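Wistis Hand-Held Gripper: record table tasks by hand, train your arm on them later
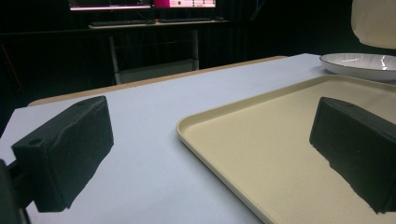
Bindu Kandasamy wrote to us in April to say that she'd put off collecting her own examples for a year, figuring she needed a full teleoperation setup first, and that she had her first usable batch the same afternoon the Wistis came out of the box. She also told us the quick start card is too small to read. Fair enough, we're making a bigger one!

So, what do you get? The Wistis is a two-finger gripper you hold in your hand, with a camera mounted so it looks out past the fingers. You do the job yourself (pick up the bowl, set it on the tray, whatever your task is) and it records the video, the finger opening and the path your hand took. Your learning system gets examples from the same viewpoint your robot will have, as long as you put the matching camera mount on the arm. I sell that mount separately because plenty of people only want the hand-held part.

I build these with Valter Åberg, and we use them ourselves nearly every day on plain table tasks: trays, bowls, cups, folding napkins. My advice for a first project is to pick one tray and one bowl and stay there for a while. Move the tray a little between takes. Start from a different spot each time. I like to begin every take with the fingers wide open, and I hold still for a moment before I go in, which makes trimming a lot easier later on.

How many takes do you need? I get this question more than any other, and it depends on the task. For a simple pick and place I start with 400 and see how the model does. For anything with two stages I plan on 2,000, spread over several tables and different lighting (a dark room with one bright lamp is a great one to include, and people always forget it).

What's in the box
Wistis gripper with black fingers
Camera and mount, already fitted
2 spare finger pads
USB-C cable
Calibration sheet
License for Nurker, our recording and trimming software

Nurker runs on Linux and Windows. It flags takes where tracking dropped out, so you can toss them right away and do them over while the table is still set up. Mac support is something I keep promising and haven't finished, sorry.

Please run the calibration sheet again any time you swap the finger pads. I skipped it once and lost a whole day of takes to a finger width that was off.

Price: $2,810, shipping included in the US. Lab orders of five or more, write to Usha Devadiga at the shop and she'll put together a quote.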